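Rallico Issues Simulation Rules for Two-Arm Kitchen Tasks

August 18, 2018

Rallico has published its first set of practice rules for testing robot arms in simulated kitchens. The rules cover how a room is set up, what gets logged and when a run has to be thrown out. They apply to all in-house work from now on and to outside labs that want their results listed with the company's own. 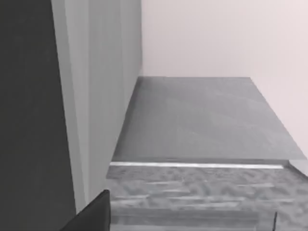

The rules grew out of a review of 3,263 simulated runs by Rallico and its partner Draner. Reviewers found that many runs could not be repeated because the starting setup had never been written down. Under the new text, every run needs a saved start file, and each camera view has to be checked before the arms move. A view that takes in mostly bare wall and floor, with a black gripper finger low in one corner, still goes in the log along with the rest. Labs may not drop a camera after the fact.

A second section deals with grip. The test lead must record which arm holds the item, how far the fingers are closed and whether the other arm is inside the shared work area. If both arms enter that area at once without a logged handoff, the run is void.
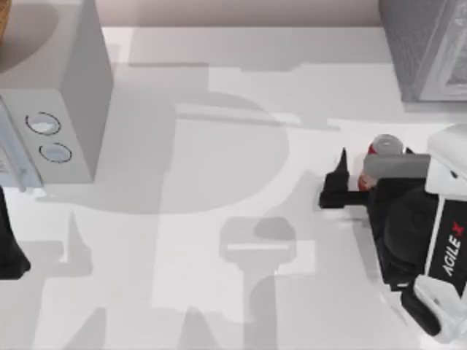
A gripper holds a small red item with a gray cap over the counter in simulation.

Lighting gets its own page. Shadows from the arms must be left on during scoring, even when they cover much of the work surface. Labs had been free to turn them off, and Draner's software did so by default until last December. Scores from runs with no shadows can still be reported, but in a separate table.

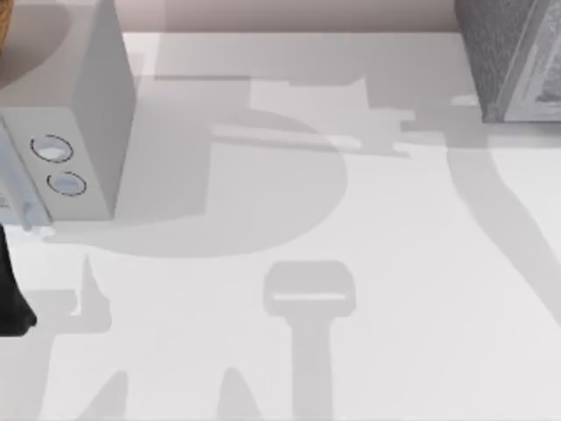 Marjorie Sedgwick said the lighting rule was overdue but worried that small labs would have trouble with the extra computing time. She asked for a grace period and would like the start files to be shared in one open format, so that a group without Draner's tools can load them.

Rallico said it will accept older runs for 3 months if the start file can be rebuilt. Each task must be repeated 100 times with the same settings before a success rate is listed. Labs must also name the 2 people who signed off on the setup.

The last section covers household objects. Appliances have to keep their knobs and doors in the model, and items stored on top of them may not be removed to make a task easier.
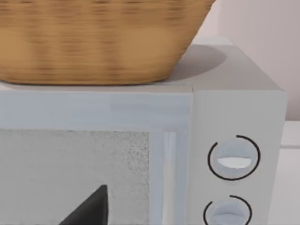
What Comes Next

Manolakis and Minimer have agreed to try the rules on their own test kitchens and send back comments. Rallico plans to post a revised version after it has gone through the replies. The current text and a blank log sheet are available from the company on request.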